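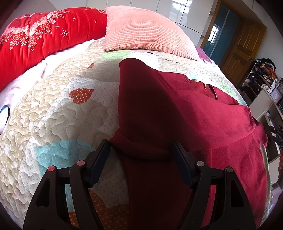 조각보 이불 위에 펼쳐 둔 검붉은 옷

11월 둘덴 거리 축제 참관기

둘덴(Dulden)의 가을 거리 축제는 해마다 11월에 열리며, 올해도 예정된 일정에 따라 진행되었습니다. 본 블로그에서는 지난 몇 해 동안 인근 지역의 행사를 꾸준히 기록해 왔고, 이번 글 역시 그 연장선에서 작성하였음을 먼저 밝힙니다. 행사 운영 측과 필자 사이에는 어떠한 협찬이나 대가 관계도 없으며, 숙박비와 교통비는 모두 필자가 부담하였습니다.

당초 축제 첫날에는 강변 등불 행렬이 예정되어 있었으나, 오전부터 이어진 비와 강한 바람으로 출발 시각이 오후 다섯 시에서 여섯 시 반으로 조정되었습니다. 변경 사실은 시청 앞 게시판과 안내 방송을 통하여 공지되었습니다. 다만 숙소가 시내에서 떨어져 있는 방문객에게는 전달이 늦었던 것으로 보입니다. 필자가 묵은 숙소의 투숙객 가운데에도 다섯 시에 맞추어 강변에 나갔다가 되돌아온 분들이 계셨습니다. 내년에는 숙박업소를 통한 공지 체계가 보완되기를 희망합니다.

행렬은 옛 방앗간 앞에서 출발하여 다리를 건너 중앙 광장에 이르는 구간에서 진행되었습니다. 총 연장은 800미터로, 예년보다 짧아진 경로입니다. 우회로로 쓰이던 북쪽 골목이 배수관 공사로 통제된 데 따른 조치라고 안내받았습니다. 참가 단체는 모두 23곳이었으며, 지역 학교와 합창단, 소방대, 수공예 조합 등이 순서대로 입장하였습니다. 비가 완전히 그치지는 않았으나 참가자들은 등불에 투명한 덮개를 씌우고 끝까지 대열을 유지하였습니다. 어린 참가자들의 보호자께서 우산을 든 채 옆에서 함께 걸으신 모습이 특히 기억에 남습니다.

행렬의 선두는 플린델(Plindel) 취주악단이 맡았습니다. 플린델 악단은 이웃 마을에서 오랫동안 활동해 온 아마추어 단체로, 올해부터 야나 하게도른(Jana Hagedorn) 씨가 지휘를 맡고 있습니다. 우천으로 목관 파트가 빠지고 금관과 타악만으로 편성이 축소되었기 때문에 행진곡의 구성이 다소 단조로웠다는 점은 아쉬움으로 남습니다. 그러나 광장에 도착한 뒤 시청 현관 처마 아래에서 전체 단원이 다시 모여 연주한 두 곡은 충분히 들을 가치가 있었습니다. 두 번째 곡은 제목이 별도로 안내되지 않아 이 글에 적지 못합니다. 곡명을 아시는 독자께서는 댓글로 알려 주시기 바랍니다.

이 축제의 유래에 관하여는 여러 설명이 전해지고 있습니다. 시청에서 배포한 소책자에는 1351년에 강변 시장이 처음 허가된 일을 기념하는 행사라고 기재되어 있습니다. 한편 향토사 모임에서 강연을 맡은 골나르 모라디(Golnar Moradi) 씨는 현재의 등불 행렬이 시장 허가와 직접 이어지지는 않으며, 훨씬 후대에 방앗간 일꾼들이 교대 시간에 등을 들고 다리를 건너던 관습에서 비롯되었을 가능성을 제시하였습니다. 강연은 도서관 이층에서 한 시간 남짓 이어졌고, 질의응답에서는 두 설명을 함께 소책자에 실어야 한다는 의견도 나왔습니다. 필자로서는 어느 쪽이 옳은지 판단할 근거를 가지고 있지 않으므로 양쪽을 모두 소개하는 데 그치고자 합니다.

둘째 날은 날씨가 눈에 띄게 호전되었습니다. 오전 열 시에 시작된 거리 시장에는 전날의 부진을 만회하려는 듯 이른 시각부터 방문객이 모여들었고, 정오 무렵에는 광장 동쪽 통로의 통행이 일시적으로 어려울 정도였습니다. 시장의 구성은 식품, 생활용품, 수공예의 세 구역으로 구분되어 있었습니다. 식품 구역에서는 브라토프(Bratov) 제과점의 호두빵이 가장 먼저 품절되었습니다. 필자는 오후에 방문하여 호두빵을 구입하지 못하였고, 대신 양귀비씨를 넣은 작은 빵을 구입하였습니다. 단맛이 강하지 않아 차와 함께 들기에 적절하였습니다.

수공예 구역에서는 바우터스(Wouters) 공방의 직조 시연이 진행되었습니다. 시연은 한 회에 사십 분씩 하루 세 차례 이루어졌으며, 관람석이 부족하여 상당수의 관람객이 서서 참관하였습니다. 공방에서 사용하는 직기는 소음이 작지 않은 편이어서 설명이 뒤편까지 잘 전달되지 않았습니다. 확성 장비를 두거나 설명과 작업을 분리하여 진행한다면 이해에 도움이 될 것으로 사료됩니다. 시연 후에는 관람객이 직접 북을 넘겨 볼 수 있는 시간이 마련되었고, 순서를 기다리는 줄은 끝날 때까지 줄어들지 않았습니다.

같은 날 오후에는 야외무대에서 초청 공연이 이어졌습니다. 미즈노 이사무(Isamu Mizuno) 씨와 다케다 야스오(Yasuo Takeda) 씨의 이중주는 피리와 북으로 구성되었으며, 예정된 삼십 분을 조금 넘겨 종료되었습니다. 다케다 씨가 느린 장단에서 빠른 장단으로 넘어가는 대목에서 객석의 대화가 일제히 멎었던 순간을 이번 축제의 가장 인상적인 장면으로 꼽고 싶습니다. 무대 앞 좌석은 선착순으로 운영되었습니다. 좌석 일부가 전날의 비로 젖어 있었음에도 닦을 것이 비치되지 않은 점은 개선이 필요합니다.

이어진 앰버 홀로이드(Amber Holroyd) 씨의 이야기 마당은 본래 어린이를 대상으로 기획된 순서였으나 성인 관객의 비율이 더 높았습니다. 강을 건너지 못한 염소 이야기와 등불을 잃어버린 방앗간지기 이야기, 두 편이 구연되었습니다. 지역 방언이 섞여 있어 외지에서 온 필자로서는 모든 대목을 따라가기 어려웠으나, 주변의 웃음소리를 통하여 흐름은 짐작할 수 있었습니다.

교통과 편의 시설에 관하여 몇 가지를 덧붙입니다. 역에서 광장까지는 11번 버스가 운행되며, 축제 기간에는 막차가 밤 열한 시까지 연장됩니다. 다만 돌아가는 승객이 행렬 종료 직후에 집중되므로, 혼잡을 피하고자 하시는 분께서는 광장에서 저녁 식사를 마치신 후 이동하시기를 권합니다. 임시 주차장은 방앗간 뒤편 공터에 마련되었으나 바닥이 포장되어 있지 않아, 첫날에는 진흙에 바퀴가 빠진 차량이 있었습니다. 화장실은 도서관과 시청 일층을 이용할 수 있었으며 두 곳 모두 청결하게 관리되고 있었습니다.

숙박은 가급적 이른 시기에 예약하시는 편이 좋습니다. 필자는 여름이 끝날 무렵 문의하였음에도 시내의 객실을 확보하지 못하여 언덕 위 민박에 머물렀습니다. 저녁 기온이 상당히 낮고 강변에는 바람을 막아 줄 건물이 적으므로 두꺼운 외투와 방수 신발을 준비하시기 바랍니다. 우산은 행렬 구간에서 뒤편 관람객의 시야를 가리게 되므로 비옷을 착용하시는 것이 서로에게 편리합니다.

마지막 날의 폐막 순서는 열차 시각 관계로 참관하지 못하였습니다. 따라서 광장 점등식과 합창단 공연에 대한 내용은 이 글에 포함되어 있지 않습니다. 해당 순서를 직접 보신 분의 기록이 있다면 링크를 남겨 주시기 바라며, 확인 후 본문 하단에 추가하겠습니다. 다음 글에서는 플린델 마을의 겨울 장터를 다룰 예정입니다.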